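The Held-Out Table

Hägglund ran the evaluation on Sunday so that the building's heating would not cycle during it. He had written the protocol himself in November and had no wish to see it spoiled by a fan.

The method was called Faletmont, after the road where the Veltby lab had its first office. It was simple to state. A policy was trained on 568 demonstrations, and every demonstration in which the operator hesitated was given a lower weight. Hesitation was defined as a wrist speed below threshold for 2 seconds or more. The claim was that a policy taught less hesitation would hesitate less.

Wamau had reviewed the draft and returned it with one comment, placed beside the definition. "What were they hesitating about?"

He had not answered it. He set the run length at 140 trials and started the log.

Trial 1. Completed.

Trial 2. Completed.

By the sixtieth trial the success rate was above the baseline and the mean duration was well below it. Hägglund made coffee, drank half of it and drafted a sentence for the results section. He deleted the word "markedly" and then put it back.

The failures, when they began, were all of one kind. The arm went to an object at full speed, closed slightly to one side of it and carried nothing to the goal with complete assurance. It opened over the goal. It returned to its start pose. The classifier on the wrist camera, which had been trained on the same weighted data, recorded a success.

He paused the log and went back through the demonstrations that had been weighted down. Most were by Wamau, from her year at Solheim. He watched them at quarter speed. In each one the wrist came down, slowed, and stood still above the object – a small correction followed, a few degrees at most – and then the grasp. She had been looking.

He restored the weights, retrained overnight and laid the table again in the morning, with the toy fruit, the ketchup on its plate and the green colander left of centre.

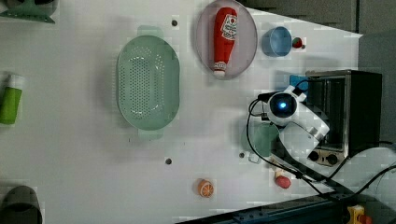
Second Log

Trial 1. Paused above object. Completed.

Trial 2. Paused above object. Completed.

The mean duration was worse than the baseline. Hägglund entered it in the table without an adverb, opened the draft at Wamau's comment and began to type a reply.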